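Ticket: Holtesgate collection, wrist stream out of step with gripper width
Component: recorder / handheld gripper
Status: Open, workaround in place
Priority: High
Reported by: collection floor
Assigned to: recorder maintainer

Summary

Episodes recorded at Holtesgate since the October recorder update show the gripper width signal leading the wrist video. In playback the width trace flattens out, as it does when the fingers have met an object, while the video still shows the fingers open. The offset is not constant. It starts near zero and grows over the session. Restarting the recorder clears it.

Affects the pick-and-place set (Vilar task list, household items into containers). The Josness drawer set was recorded on the old build and is clean.

Steps to reproduce

1. Start the recorder on the current build, both streams enabled.
2. Record short episodes back to back without closing the session.
3. Open a late episode in the viewer and step to the first grasp.
4. Compare the frame where the fingers stop closing with the point where the width trace goes flat.

Expected: same frame, or one frame either side.
Observed: width trace early by several frames, worse the longer the session has been open.

Log

Entry 1
First suspicion was the calibration file, because the width scale was redone the same week. Swapped the old file back in. No change in timing, only in the absolute width values. Restored the new file. Calibration ruled out.

Entry 2
Checked the USB side. Moved the camera off the shared hub to its own port and recorded another session. Drift still present, same direction. The hub does add some jitter, so the camera stays on its own port, but that is a separate issue.

Entry 3
Dumped raw timestamps from one long session. Width samples carry the device clock. Video frames carry the host time at which they were written to disk, not the time at which they were captured. The old build stamped frames on arrival. The new build moved the stamp to after the encoder, and the encoder queue gets longer as the session goes on. That accounts for the drift and for the restart clearing it.

Entry 4
Ran the offset check over everything recorded since the update. 2,789 episodes scanned, 977 over the limit. The limit is 100 ms, measured at the first grasp. Episodes under the limit are mostly from the start of a session, as expected.

Entry 5
Question from training: can the late episodes be kept and shifted by a fixed amount? No. The queue length changes within an episode when the picture gets busy, so a single shift fixes the first grasp and leaves the release wrong. Tried it on a handful and the release was still out by eye.

Entry 6
Tried to recover capture times from the encoder log. The log keeps frame numbers and queue depth, so arrival time can be worked out for any episode where the log survived. Shukla wrote a script for this on the earlier mobile base data and it runs here with minor edits (column order, time unit). Output goes to a new sidecar file. The original video and width files are not touched.

Entry 7
Script fails when frames were dropped. It assumes frame numbers are continuous and shifts everything after the gap. Added a check that stops on a gap and marks the episode for manual review.

Entry 8
Notes for whoever does the manual review. The offset has to be set by eye from the wrist view, and the reviewer needs a feature that shows contact clearly.

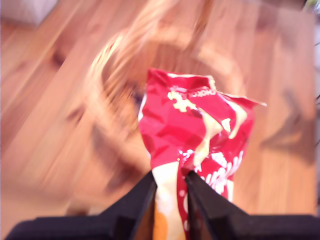
Manual alignment goes by object type, and soft packaging is the hardest type in this set. A rigid object stops the fingers and the width trace goes flat at once. A bag keeps giving, so the trace has a long tail and there is no single contact point to match. With the red snack bag, use the two black fingertips and the narrow gap between them, where the lower end of the package is clamped. Do not align on the floor or on the round object behind the bag. The planks are streaked with motion blur and have no edge sharp enough to step against, while the creases and the cream-colored band on the bag hold up much better. Step back from a frame like this until the packaging between the tips stops changing shape, and mark that frame as grasp closed. Match it to the end of the tail, not the start.

If the bag folds over both tips and hides the gap, skip the episode and set the flag to "no contact feature." Do not guess from hand motion.

Entry 9
Two reviewers marked the same batch of bag episodes without seeing each other's marks. Agreement was within 2 frames except where the grasp was made during a fast approach. Those few were flagged and left out. The rule in Entry 8 stands.

Entry 10
Recorder patch built. Frames are stamped on arrival again and the stamp is carried through the encoder with the frame. Ran one long session on the bench with the patch. Offset at first grasp stayed flat from the first episode to the last. Queue depth still grows, which now costs memory but no longer affects timing.

Workaround until the patch is rolled out

Close and restart the recorder between object changes. Do not leave a session open over a break. Run the offset check before upload. Anything over the limit goes to the hold folder and not to the training share.

Do not delete affected episodes. Keep the encoder log next to the video. Without it the capture times can't be rebuilt and the episode has to go to manual review.

Remaining work

- Roll the patch out to the other Holtesgate stations. One station is still on the old build and should skip straight to the patched one.
- Cap the encoder queue and log a warning when the cap is reached.
- Rerun the offset check on all sidecar output before anything leaves the hold folder.
- Add a sync field to the episode header with three values: native, rebuilt, manual. Training wants to be able to drop the manual ones.
- Confirm that the viewer reads the sidecar file first. At the moment it ignores it and shows the old offset, which has already caused one repaired episode to be reported again.

Linked: camera hub jitter (separate ticket), width scale recalibration (closed)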